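Re: [sabatier-list] Side B levels on the Zondgate reissue

Gregor Dow wrote:
> My copy of the Zondgate LP is quieter on side B than on side A.
> Is that the pressing or the master? The matrix ends in 2801.
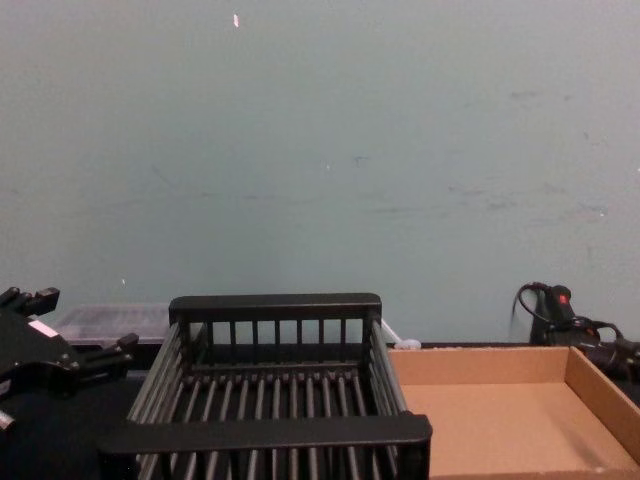 Ondetell, 25 February 2020

Gregor,

It is the master. I have the same matrix and compared it with the October test pressing Thư Lương lent me. Both drop in level at the start of side B. Side A runs 15 minutes and side B runs 35, so the cutting engineer had to bring the level down to fit the grooves.

The bass is also summed to mono on side B. Friederike Voß noticed this on the organ track, where the pedal notes sit dead center. On the old tape they lean left. 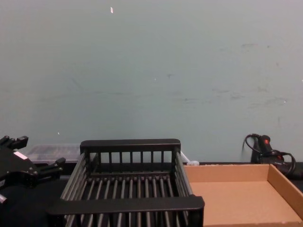
The hum at 60 Hz is a separate matter. It is on the tape as well, and it stops when the second guitar drops out, so I would blame the amp. A narrow notch removes it but thins out the low toms. I left it in on my transfer.

Does anyone have the Deltard cassette? Lộc Từ thought it used an earlier mix, with the long fade on the last song. I would like to check the running order against it.

Nhung Phí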